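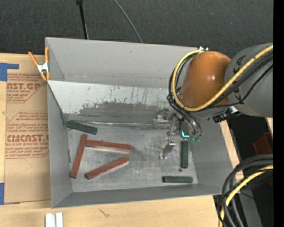 Ramil Fajardo wrote back to my last post that I was comparing the wrong thing. His point was that with two grippers on the same arm, the fingers hardly matter until you've sorted out the approach angle, and that I should stop swapping fingertips every evening and go look at my wrist poses first. He also said my bin was too shiny, but he says that about everybody's bin.

So okay, I looked at my wrist poses. And he's right, mostly, which is annoying after I spent all of April on fingertips.

Quick recap if you skipped the last one. I've got two grippers on loan, the Tendo and the Brodudora, and I'm running both on the same arm with the same blocks, red and green, in the same gray bin. The job is boring on purpose: pick a block, lift it, set it down somewhere else in the bin, repeat. Long skinny blocks are a nice test because there's really only one good way to grab them (across the short side, near the middle) and about a million bad ways.

First run with the Tendo was 104 picks, straight down every time. It dropped or missed way more than I wanted when a block was lying along the foot of that slanted panel in the back. Of course it did! One finger comes down on the panel before it ever gets low enough to close. I'd been blaming the rubber. I had actual notes saying "try softer rubber." Sorry, rubber.

Then I tipped the wrist a little for anything near a wall and ran it again, 69 picks this time before I had to stop for dinner. Much better. Not perfect, and when the blocks end up bunched together it still likes to nudge a neighbor on the way in, but I quit wincing every time it went for the back.

The Brodudora is a different animal. Wider opening, so it's more forgiving if the camera is off by a hair, but those wide fingers need somewhere to go. Out in the open floor it's lovely. Two blocks side by side and it gets fussy. I had to add a rule in the controller to close partway before it goes down – otherwise it shoves everything over. Kristine Espiritu asked in the comments if you could do the same trick on the Tendo. You can, I just haven't needed it.

Hoses and cables: still a pain. I rerouted them with a bigger loop at the wrist and that bought me more rotation, but if I ask for a big turn followed by a long reach I can hear myself holding my breath. If you have a routing you like, please send it. Jonalyn Manalastas swears by going up and over the top of the joint, and I did copy some of that.

As for the shiny floor, fine, Ramil gets half a point. The depth readings do get flaky over the metal. I bumped the exposure down to 2000 (that's microseconds in my settings) and the worst of the glare went away. I may try a matte liner, but then I'd have to redo my floor height and I really don't feel like it this week.

Next up is the Brodudora with the tipped wrist, same starting layouts, and then I'll put both sets of numbers in one table. Charito wants to see cycle times too, so I'll log those. The loaner has to go back to Golmont before the end of the month, so if there's a test you want me to run on it, get it in the comments soon.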